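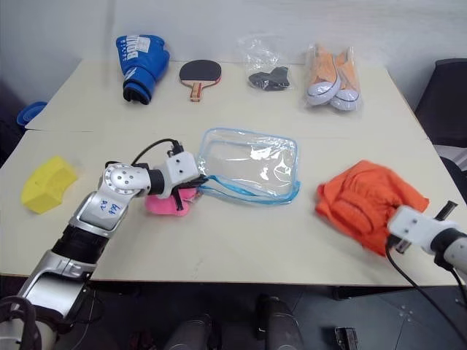
HOUSING AUTHORITY TO REPLACE WATER TANKS AT TOLLECK COURT

The Chow Housing Authority will begin replacing the rooftop water tanks at Tolleck Court in December, following repeated complaints from residents about low pressure on the upper floors.

The work covers all three buildings on the site and will be carried out one building at a time. Residents will be notified in writing before any interruption to their supply, and a temporary connection will be provided at ground level while each tank is out of service.

Authority director Wen-hsiung Kao said the existing tanks had been patched several times and were no longer worth repairing.

"We have spent money on these tanks every year, and the tenants on the top floors have seen very little for it," he said. "The board has agreed that full replacement is the proper course."

The contract was awarded to Trustolent, which also maintains the pumps at the authority's Jerkel Street apartments. Each new tank will hold 1000 gallons. The pumps at Tolleck Court were renewed under an earlier contract and will remain in place, although their control panels will be moved to a locked room on the first floor of each building.

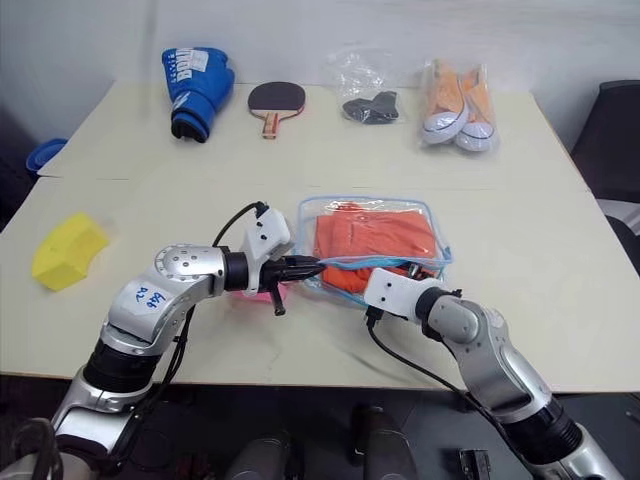
Reading time: 3 min

Under the schedule approved by the board, supply to each building may be shut off between 9 a.m. and 3 p.m. while the new tank is connected. Households with infants, or with a member who relies on medical equipment that uses water, may ask the management office for direct delivery to their door.

Tenants' association chair Chang-ho Jang welcomed the decision but said residents had waited too long for it. He said families on the upper floors of Building C had been filling buckets before dawn, when the pressure is at its strongest.

"People pay the same rent on the top floor as they do on the second," Mr. Jang said. "They should be able to take a shower in the evening."

He also asked the authority to confirm that the cost would not be passed on to tenants. Mr. Kao replied that the project would be paid for from the capital repairs fund – rents and monthly service charges will stay at their present level.

The authority received 1390 maintenance requests from its properties in the last financial year. Complaints about water supply made up the largest group, followed by elevators and hallway lighting.

Board member Marcus Nakamura asked whether the roofs at Tolleck Court had been inspected for load before the contract was signed. Chief engineer Chun-hung Hsiao said that an inspection had been completed and that only Building A would need additional supports. That work will be done first.

The board also voted to extend the lease on the Tolleck Court community room for five years. A separate proposal to charge for overnight visitor parking was put off until the next regular meeting.

Questions about the water shutoffs may be directed to the site manager, Chun-hung Chiang, at the Tolleck Court management office. Notices will be posted in the lobby of each building in English, Chinese and Korean.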